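Facilities Support > Shared Rooms > Furniture and Tableware > Ticket 129

Subject: Rocking table and sliding plate, Room 12, Hanthorpe building
Opened by: Qusai Zein
Assigned to: Volkan Karabulut
Priority: 2

Reported: Items placed on the wooden table do not stay where they are set. The round blue plate drifts when the table is leaned on, and the water bottle has tipped over twice during the March sessions. The requester asks that the table be leveled or replaced.

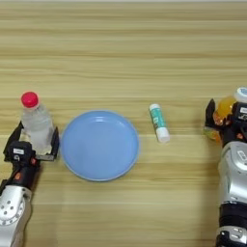
The requester was asked to confirm whether the fault occurs with the table in its usual position by the window. It does. Moving the table 60 cm toward the door reduced the rocking but did not remove it.

First visit, 9:40 a.m. One leg was found to be short of the floor. The adjustable foot was turned down until the table stood firm. The tabletop was wiped with a damp cloth and dried, as polish residue had been mentioned in an earlier ticket from Mahasneh.
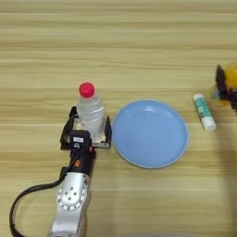
Following this work the requester reported that the rocking had stopped. The plate was still said to slide when pushed lightly. Felt pads are not approved for tableware. A thin rubber mat has been requested from Wiltum and will be delivered to the room.
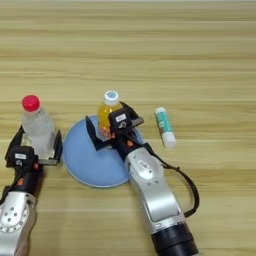
Water bottle with red cap and light blue plate on the table, Room 12.

Status: Pending delivery of mat. Users are asked to keep bottles capped and to leave the adjustable foot at its present setting.

Contact: Trastuline Facilities Desk | Back to top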